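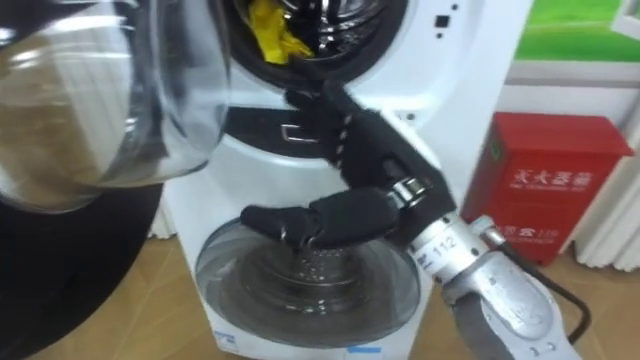

Home Guides Downloads Support

This site uses cookies to remember your language and reading position. Accept Settings

Gruvard Shared Workshop Build Guide
Section 6: Setting Up the Arm for Washer Loading
Published Aug 1, 2026 by the Gruvard Documentation Group

6.1 Purpose

This section covers placement of the arm, teaching of the load positions, and the first supervised runs at a front-loading washer. It applies to builds that use the Larov controller with a five-position motion file. Mechanical assembly and wiring must be complete as described in Sections 3 through 5.

Builders working at home may follow the same procedure. Where a step refers to the workshop log, a notebook kept with the machine is acceptable.

6.2 Before You Begin

Confirm the following:

- The washer is switched off at its own control and unplugged from the wall.
- The water supply valve is closed.
- The emergency stop has been tested on the same day.
- Access to fire equipment and exits is clear, including when the arm is at full reach.
- The Suteck hand utility is installed and opens without a fault message.

CAUTION: Do not place any part of the body inside the drum opening or between the door and the casing while the arm is powered.

6.3 Positioning the Arm

1. Set the base so that the hand approaches the opening at a slant from one side. A straight approach leaves too little room for the wrist.

2. Open the washer door to its stop. Measure the gap between the open door and the nearest part of the forearm. The gap must be at least 100 mm along the full path of travel.

3. Lock the base. Push against it by hand in each direction. If it shifts, unlock it, level it, and repeat.

4. Route the wrist cable on the side away from the door. Leave a loop large enough for the wrist to turn through its full range. Do not tie the cable tightly to the collar.

NOTE: On a washer with two drums, treat each opening as a separate station. Positions taught for the upper drum must not be reused for the lower drum. Keep the lower door closed while the upper station is being taught.

6.4 Teaching the Load Positions

5. On the controller, select Teach, then New Station. Enter a station name of up to 40 characters.

6. Set the speed limit to Low. The limit remains in force until it is changed by hand.

7. Guide the hand to each of the five positions in order and press Store after each one:

Position 1, Rest
Position 2, Pick
Position 3, Approach
Position 4, Release
Position 5, Door

8. At Position 4, keep the fingers clear of the rubber gasket. Contact with the gasket can tear it and can also pull the thumb joint out of adjustment.

9. At Position 5, place the hand to the side of the door and outside its swing. Check the thumb in particular, as it extends farther than the fingers in most open-hand poses.
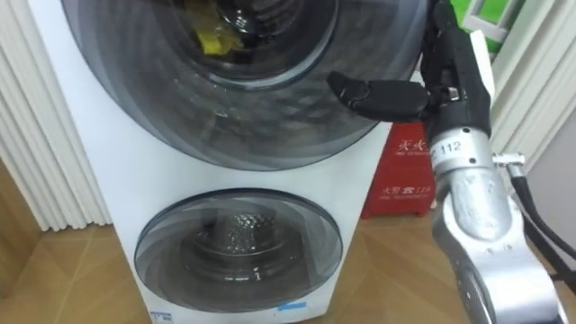 Figure 6-2. Hand and wrist beside the upper door, with a yellow item in the drum opening.

10. Save the motion file. The controller displays code 146 when all five positions have been accepted. Any other code indicates a missing or repeated position. Return to step 7.

6.5 First Supervised Run

11. Use one light cloth item in a bright color. Dark items are difficult to see against the drum and should be left for later tests.

12. Stand where both the hand and the emergency stop are within easy view and reach. Select Run Once.

13. Observe the release. If the item hangs over the lip of the opening, press Stop, remove power from the arm, and clear the item by hand. Move Position 4 farther into the drum in small steps and save again.

14. Repeat until the item is released fully inside the drum on ten runs in a row. Record each run in the log, including failed runs.

CAUTION: Do not close the washer door with the arm until the Tseng force limit test in Section 7 has been passed. Close the door by hand during all runs in this section.

6.6 Care and Inspection

Check the wrist collar screws after the first 40 cycles and every 500 cycles after that. Wipe lint from the finger joints with a dry cloth. Do not use spray cleaners on the hand or on the cable connector.

Station files saved before the January controller update will not load. Teach these stations again from step 5.

Previous: Section 5, Wiring Next: Section 7, Force Limit Test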